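Thu 2 May
By Savita Awasthi and Aníbal Cordeiro

4.2 Putting dishes away

Hanging a mug is a small chore, and most adults do it without looking. We ran it on the Gelley station in Valtadville for more than 3,000 trials. Grasping was rarely the trouble; placement was.

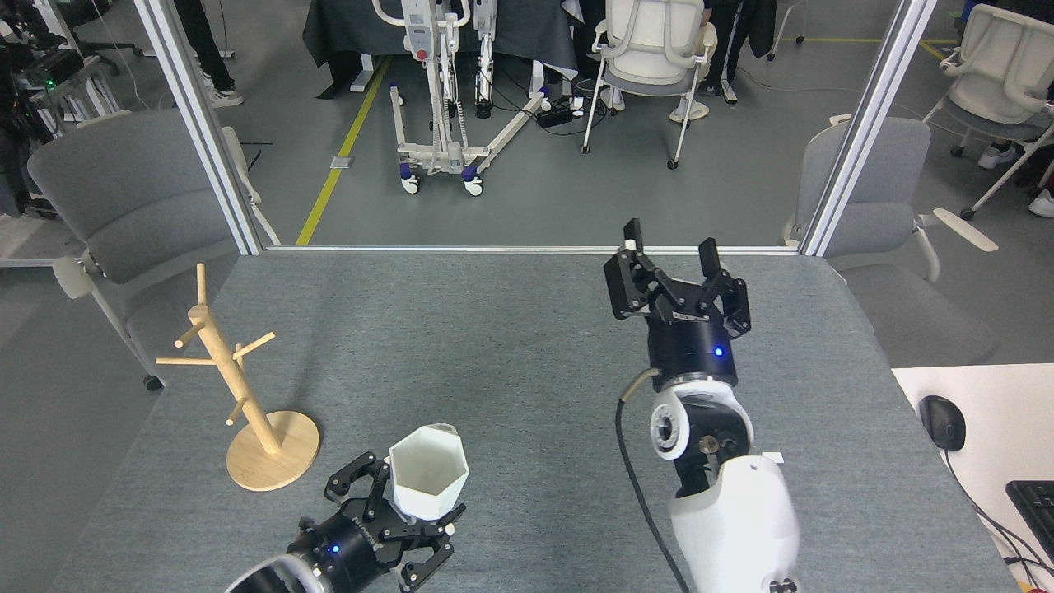 Figure 4. Two-arm station with cup and mug tree.

Placement errors grew when the target was thin or could tip. A peg leaves little room for a bad wrist angle, and the tree stands on a round wooden base that a light push can shift. With the left gripper holding the cup upright, the wrist still has to turn before any hanging can start -- we score that turn separately.

Comments

pelt_reader: Would a flat shelf be easier?

Sjöberg: Please post the failed trials too.

Last updated in October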